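Home Issues Articles Authors Contact
Reading time: 8 minutes

4. Planning the Purchase of Manipulation Equipment

4.1 Scope of the budget

The costs considered in this section are those that an institution must meet before a manipulation cell can be used for regular work. They include the arm, the gripper, the mounting, the computer on which the simulation runs, and the hours of technical staff. Building costs are excluded. At both sites in the study, Fasby and Grønli, floor space was already available and was charged to a separate account.

Earlier planning at the two sites had followed the usual order. Equipment was chosen from a supplier's list, a sum was requested, and the tasks were settled after delivery. Westerberg reviewed the purchase records kept at Fasby and found that the gripper was the item most often replaced within the first year. In most cases the arm itself was adequate. The fingers had been too short, too wide, or unable to open far enough for the objects that staff later wished to handle. Replacement fingers were then paid for from the maintenance line, and the original budget gave no sign that the choice had been a poor one.

4.2 Simulation before the request for funds

Under the procedure adopted for the present study, no request for funds could be submitted until the intended tasks had been tried in simulation. Each site prepared a list of objects. The combined list held 27 entries, of which 26 were kept. The remaining entry, a glass vessel, was withdrawn when the two sites could not agree on its dimensions.

A total of 1,229 simulated trials were carried out with the Tandulness planning package. For each trial the operator recorded the object, the gripper model, the direction of approach, and the distance between the fingers at the moment of closing. Trials were stopped by hand if the gripper met a fixed surface. The records were passed to Lindqvist, who prepared the purchase tables without knowing which gripper the operators preferred.

Flat objects received particular attention. Thin items with a smooth face are common in office and household work, and they place demands on a gripper that are not apparent from its rated load. A light object may still be difficult if it lies at an angle to the fingers or if other items stand close behind it. Figure 2 gives a view from the gripper side in one such arrangement, with the fingers open on either side of a tilted device and a small framed picture beyond it.

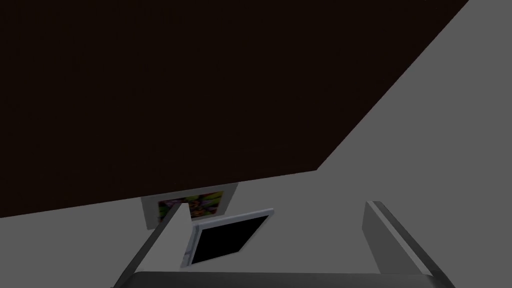
Figure 2. Simulated view toward a small tablet or digital photo frame between the open gripper fingers. A framed picture stands behind, partly under the edge of a dark panel.

Arrangements of this type were used to set the minimum opening and finger length entered in the purchase tables. Clearance beneath nearby surfaces was treated as a separate requirement, as a supplier's data sheet will rarely state it in a form that can be compared across models.

4.3 Allocation of funds

The final request was divided into two parts. The first covered the arm, the mounting, and one gripper. The second was held back until the cell had been installed and the first set of tasks completed on real equipment. Grønli asked that the second part also cover a service agreement with Filtero, and this was accepted on the condition that the agreement be renewed each November, in line with the site's accounting year.

Staff hours for simulation were charged to the project and not to general overhead. This made the planning stage look more expensive than in previous purchases, where the same hours had gone unrecorded. Readers who wish to compare the totals with those of other institutions should confirm how such hours were treated. The purchase tables used at both sites are those in force on Mar 16, 2024, and later changes in supplier prices have not been applied.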